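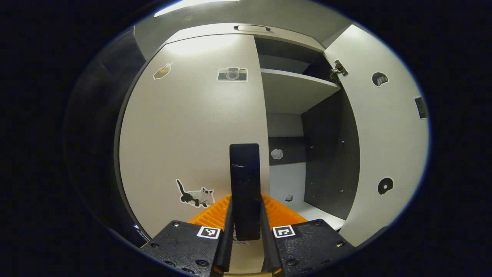 Black block in the fingers, one door open, both markers in view.

Hand-held gripper recording: what is in your written rules?
Board: Data Collection > Good Practice

plernadden_bb
Friday, September 27, 2019
Our rules for recording with the hand-held gripper currently live on one sheet of A4, half of which is about who left the charger at home. Tanvir Kumarasinghe wants a proper document before we go from 2,128 recordings to 3,000, and I have been volunteered to write it. The task is putting small things in and out of a cabinet on a tabletop.

Draft so far:

1. Both markers on the jaws visible from start to finish. If one goes missing, the recording is redone.
2. Start with the fingers open and empty.
3. Grip the object, stop, then move. No grabbing on the run.
4. Doors are opened and closed with the gripper only. No helpful elbows.
5. Anything on the table that isn't part of the task goes off the table.
6. Bare hands stay out of view.

Rule 6 is where the shouting started. What do others do?
Bhavana Bangera

fehr_and_loathing
Rule 1, yes, and put it in capitals. Everything else is taste. If the markers can't be read you have no finger width, and then you've got a lovely film of a cupboard.

I'd drop rule 3. People don't pause like that when they put things away. You'll end up with a robot that stops to think about its life every time it picks up a block.

mondside_mick
Keep rule 3. We dropped ours in December on exactly that argument and spent the spring trying to work out where the grip ended and the lift began. Write down how long the pause is, though. "Stop" means half a second to one person and a tea break to another.

On 6: how strict? A whole hand reaching in to steady the door is a redo, obviously. But a bit of finger at the edge is just what happens when a human being is holding the thing.

plernadden_bb
This is the sort of case we argue over:

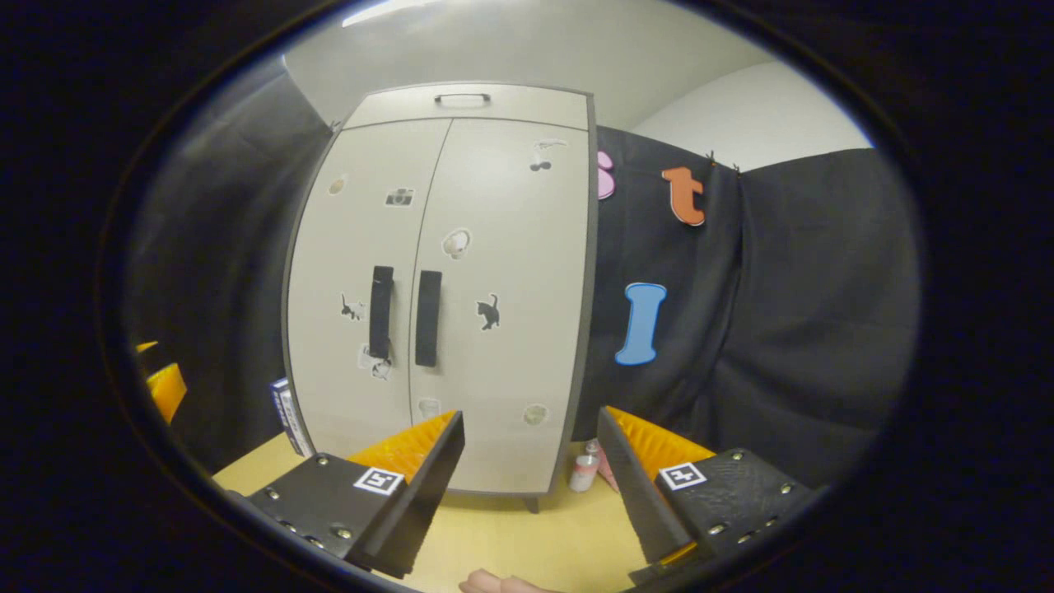
Fingers open, cabinet ahead, one fingertip at the very bottom between the jaws.

Tanvir says reject. I say it's a fingertip, it's nowhere near the handles, get on with it. We have 42 like it in the pile.

fehr_and_loathing
Reject. Rules you wave through when it's late aren't rules, they're mood.

Also you've got a little bottle and something pink on the table by the cabinet, so there goes your rule 5 while you were busy looking at the finger.

plernadden_bb
I was hoping the finger would distract you.

lukitine_ops
Disagree with fehr on both counts. A home has bottles on the table. Clear the table for every take and the policy learns that cabinets live in an operating theatre. We have two lists: things that must be there, and things that may be there and get moved between takes. Only a thing in the way of the doors or the gripper is a redo.

For fingers, we don't reject, we tag. One column, "skin in view", yes or no. Whoever trains can leave them out if they're nervous. Throwing recordings away is the one step you can't undo later.

fehr_and_loathing
And has anyone ever filtered on that column?

lukitine_ops
Once. By accident.

mondside_mick
Tagging only works if the same person does it, or if you have pictures of what counts. Ours was filled in by three people and we had 400 rows where they flatly disagreed. So put reference pictures in the document, a yes and a no for each rule, and save yourself a paragraph of lawyering.

Separate point, Bhavana: the stickers on the doors. Are they in your rules? If they stay in the same places for all 3,000, I'd want that written down. A model will happily learn "reach to the right of the cat".

plernadden_bb
They aren't in the rules. The stickers are considered morale. I take the point though, and will add a line saying which cabinet was used and when the decoration changes.

Revised: 1 stays, in capitals. 3 stays, with a time, one full second unless somebody objects. 5 becomes two lists, as per lukitine. 6 becomes a tag for fingertips and a redo for anything touching the cabinet or the object. Tanvir has read this and sighed, so I'm counting it as approved.

fehr_and_loathing
Object to one second. Half.

mondside_mick
One.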